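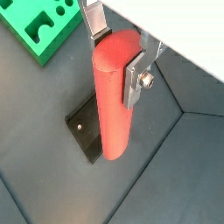 Visit to the Gyamfi robotics class, 7 January 2020

Gyamfi opened its student lab to visitors for the afternoon. I went with Sibel Yaman from our own after-school club, and we stayed 2 hours. The lab is on the ground floor, past the bike racks.

The class is taught by Nawal El Fassi. Her students work in teams of 3 or 4, and each team gets one task for the term. The team we sat with is called Tranar. Their task is to have the arm pick up a red rod and place it on a black holder. The same enclosure also has a green shape board in it, with a star and some round holes.

One student runs the arm and another keeps the notebook. They had reached entry 69 when we arrived. Most entries are a line or two long: grip height, angle, result. Sibel asked how they line up the rod with the holder. They check the wrist camera first, then a second view that shows the curved top edge of the holder.

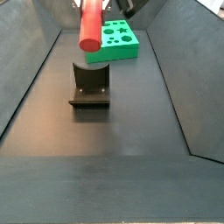

What we took home

Nawal gave us a copy of her notebook sheet. We plan to use it with our beginners. The class shows its work again in June, and visitors need to sign up at the front office.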